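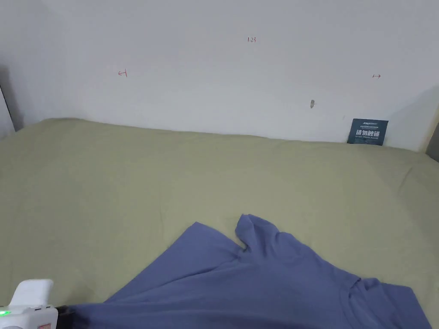 The Long Letter: A Guided Book for Writing Down Your Family's Stories
by Teun Van Hecke
Pomum, softcover, 132 pages
$23.00
In stock at Flallivton

I've sold a lot of memory books over the years and I'll be blunt, most of them come back to me second-hand with three pages filled in. Name, date of birth, favourite colour, and then the poor person gave up. This one I've used myself, all the way to the back cover, and I bought a second copy for my mum (she's on chapter five and has stopped answering the phone after dinner).

What Teun Van Hecke does differently is ask small questions. You won't find "What is your happiest memory?" anywhere in it. You get things like "Who sat where at the kitchen table?" and "What did your street smell like in summer?" and "What was in the shed?" I sat down to do the shed page on my lunch break and wrote four pages about my grandfather's paint tins. I had to tape extra paper in!

There are 11 chapters, and you don't have to do them in order. I started with the one on work because I had a good story about a bakery, then went back to the one on childhood neighbours. The chapter on arguments is the one people ask me about. It's gentle, and there's a page before it on what to leave out if the other person is still alive and likely to read it. My mum skipped that page completely, so look out, Uncle Des.

The writing in between the questions is short, a page or two at the start of each chapter, with bits from letters Teun's own family kept. Some of it is funny and some of it is a bit slow — the part about his great-aunt's passport goes on longer than it needs to. The questions are why you're buying it though.

A few practical things, as I get the same emails every week:

Paper. It's the Hasteck cream stock, heavier than a normal exercise book. My gel pen doesn't come through. My fountain pen does, a little, on the back of the page. Pencil is lovely on it.

Binding. Sewn, and it opens flat once you've broken it in. Give it a good bend at the middle before you start writing.

Size. A bit smaller than a standard school workbook. It fits in my handbag but not in a coat pocket.

Line spacing. Wide enough for big handwriting. If your handwriting is tiny you'll have room to spare.

Extra pages. There are blank ones at the back, and Pomum also does a refill pad with the same paper. I keep a few of those behind the counter, so just ask in the order notes and I'll tell you if I've got one.

Hardcover. The Farahani edition is the hardcover, with a ribbon and a pocket inside the back cover for photos. It has the same questions. I'm sold out and the next lot is due in September. Send me a message if you'd like to be on the list, I don't take money until it's on the shelf.

Who's it for? I've sold it to grandparents, to people buying for grandparents, and to one very organised fourteen-year-old who wanted to interview her whole family over the holidays. It works well that way, with one person asking and the other doing the writing. If the person you're buying for has trouble holding a pen, that's how I'd go about it. You could record them on your phone and copy it in later, too, which is how I did my dad's answers.

I wouldn't get it for someone who wants a family tree. There's one small chart near the front and it runs out of boxes very quickly.

Postage is a flat rate on up to 2 copies. For more than that, email me first and I'll work out the cheapest way to send them. Gift wrap is free, brown paper and string, and I'm happy to write a card if you put the words in the order notes. Please check your spelling, I copy exactly what you type!

Returns are fine if it hasn't been written in.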